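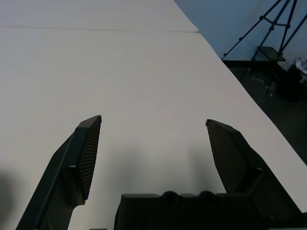
Fabric Care and Home Textiles, Session 3
Handout: Folding soft and shaggy things
Tarmo Navickas

Okay, so last session we did sheets and pillowcases, and most of you left feeling pretty good about yourselves. Today is pile. By pile I mean anything with fibers standing up off the base cloth: terry towels, fleece, plush throws, those shaggy bath mats that come out of the dryer twice the size they went in. Flat cotton remembers a crease. Pile mostly doesn't, and that changes how we work.

Start with the table. I want a bare surface, bigger than the thing you're folding, and smooth enough that fabric slides on it. If your table has a seam in it, great, use the seam as a straight edge and line your hem up against it. I've done this for years and it beats any folding board I've bought (I own two, they live behind a door). Wipe the surface first. Light-colored pile picks up every crumb and pencil smudge, and you'll find it later on the side that shows.

Shake before you fold

Take one corner and lift. Let the whole piece hang for a moment, then give it a couple of loose shakes from the wrist. You're doing two things: getting the lint out and letting the fibers fall the way they want to. Look at the corner in your grip while you're at it. It will bunch and twist into a little rope, and if you put the piece down that way the twist goes down with it and you get a lump under your first fold. Open the corner out flat with your thumb before anything else touches the table.

Fluffy pieces in more than one color are good for practice, by the way. You can follow the color as it rolls over and tell whether you've got the cloth turned on itself. 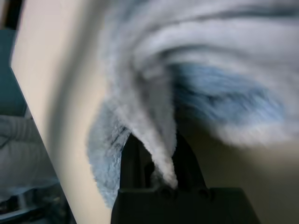
Fig. 1. White and light blue pile, gathered to a twist at the held corner.

Finding the edges

With a sheet you can see the edge. With long pile you often can't, so feel for it. Run your finger and thumb along from the corner until you hit the next one, keeping light tension the whole way. Beginners grab the fluff, and the fluff lets go. Get hold of the base cloth underneath! You'll know it when you feel it, it's thinner and firmer than you expect.

Once you have two neighboring corners, lower the far edge to the table first and walk the rest down toward you. Smooth with the flat of your hand, in the direction the fibers lie. Going against them makes the piece look messy and also a bit bigger.

The fold itself

Thirds, lengthwise. Then in half. I know some of you were taught quarters, and quarters are fine for a thin hand towel, but with deep pile you get a fat hinge on one side and the stack leans. Keep the rounded fold facing out on the shelf and the raw edges to the back.

Don't press down hard between folds. I see this every term - people lean on the thing with both forearms to make it behave. It springs back, and you've flattened the side that shows.

For next time

Bring one shaggy item from home, clean and dry, any size you can carry on the bus. Fold it twice, once in thirds and once in quarters, leave each on a shelf overnight, and write me a few lines on which held its shape. Mixed results are welcome. Also read the chapter on laundering napped fabrics in the course packet, and skip the part on steam, we'll get to that in March.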